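3.2 Looking after the cell wiring

I should say at the start of this section that neither of us came to the Brodus cell as electricians. We came to it as people who wanted clean force data, and for the first few weeks we got anything but. The arm would run a nice long batch of insertions and then stop with a communication fault, usually in the evening, and restart quite happily when we cleared it. We blamed the software (of course we did!) and lost a good part of March going through log files before anyone picked up a screwdriver.

What we had inherited from the Firnside build was one round connector carrying the supply and the signals, with the earth wire going down alongside them, and a drawing that no longer matched what was on the plate. Some of the cores had been swapped during an earlier refit and the change had never been written down. So our first job, before any repair at all, was to draw the thing again from scratch, tracing each core with a meter from the cabinet end and marking it on a paper sheet taped to the bench. It took the whole of a Thursday and I'd do it again tomorrow.

We then cut the maintenance routine down to something we would really keep to. The cell is isolated and locked off at the cabinet, we wait 9 minutes by the clock for the drive supply to discharge, and one of us proves it dead before the other touches anything. Earth continuity comes first, then the signal cores, then the supply. I work from the new sheet and my co-author reads the meter, mostly because my handwriting is the neater of the two.
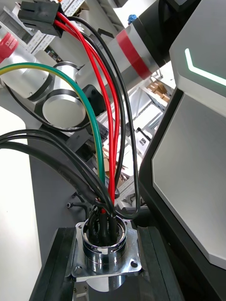 The fault itself was dull once we had it. Two of the signal cores had been left with hardly any slack, and when the arm reached out to the far tray they were pulled just enough to lose contact for a moment. That explains the evening stops as well, as the far tray was always the last one in our schedule. We remade both cores with a longer tail and gave them a gentler bend on the way in (Figure 2).

To check the repair we ran the far-tray motion on its own, 70 cycles with no part in the gripper, and logged every dropped message. There were none, which cheered us up no end, but I'd be wary of reading too much into a short dry run. The Phùng batches described in Section 4 were all collected after this work. Anything older, including the whole of the Grasberg set, was recorded on the original wiring, and we've left it out of the force comparison for that reason.

Figure 2. Wiring at the round connector on the mounting plate, with the green-and-yellow earth wire beside the red and black wires.

We now repeat the continuity check every 16 days of running. The sheet lives in the cabinet door, in pencil, and any change gets written on it before the power goes back on.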